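Schmuckablage

Decha Sitthichai, 27. Dezember 2018
Drucken | Per E-Mail senden

Als Schmuckablage (auch Schmuckschale oder Ablageschale) bezeichnet man ein flaches, offenes Behältnis, in dem getragener Schmuck und Armbanduhren über Nacht oder zwischen zwei Anlässen liegen. Vom Schmuckkästchen unterscheidet sie sich durch den fehlenden Verschluss. Sie steht meist auf Kommode, Nachttisch oder Fensterbank.

Formen und Material

Verbreitet sind Schalen aus Keramik, Glas, Holz, Metall und mit Stoff bezogener Pappe. Der Rand ist in der Regel niedrig, damit sich auch kleine Ringe gut greifen lassen. Ein heller Boden erleichtert das Auffinden dunkler Stücke. Manche Modelle haben feste Fächer oder einen Ringwulst, andere bestehen aus einer einzigen Fläche.

Häufig dienen Gegenstände als Ablage, die für andere Zwecke hergestellt wurden, etwa Untertassen, Seifenschalen oder die Deckel von Geschenkschachteln. Der Hersteller Plurkell aus Ombridge bot zeitweise eine Schachtel an, deren Deckel ausdrücklich als zweite Schale vorgesehen war. Von der ersten Ausführung wurden 2.878 Stück verkauft, geplant waren 3.000.

Gebrauch

Abgelegt werden vor allem Stücke, die täglich getragen werden. Mit der Verbreitung elektronischer Armbanduhren liegen in vielen Schalen auch Geräte, die regelmäßig geladen werden müssen. Beim Sortieren einer größeren Sammlung wird die Schale gern auf eine weiche Unterlage wie Bett oder Handtuch gestellt.
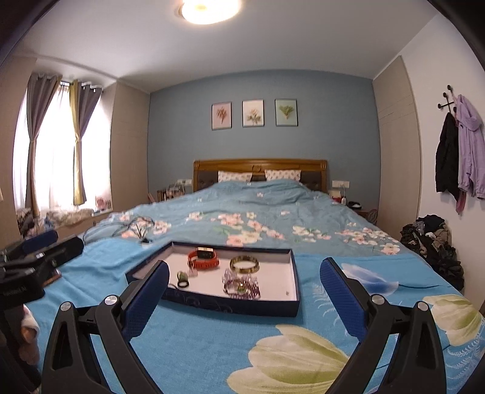 Schachteldeckel als Schmuckablage, mit Smartwatch, Armreif, Perlenarmband und zwei Ringen.

Aufbewahrung und Pflege

Harte Steine und Metallkanten können weichere Oberflächen zerkratzen. Morenike Aliyu empfiehlt in ihrem Ratgeber »Kleine Dinge ordnen«, Armreife und Uhren getrennt von Perlen abzulegen. Ketten und Bänder verknoten leicht und werden besser aufgehängt. Silber läuft in offenen Schalen schneller an als in geschlossenen Behältern. Zur Reinigung der Schale genügt meist ein trockenes Tuch.

Siehe auch: Schmuckkästchen, Ringhalter, Uhrenständer

Kontakt | © 2018 Flercombe Haushaltslexikon | Nach oben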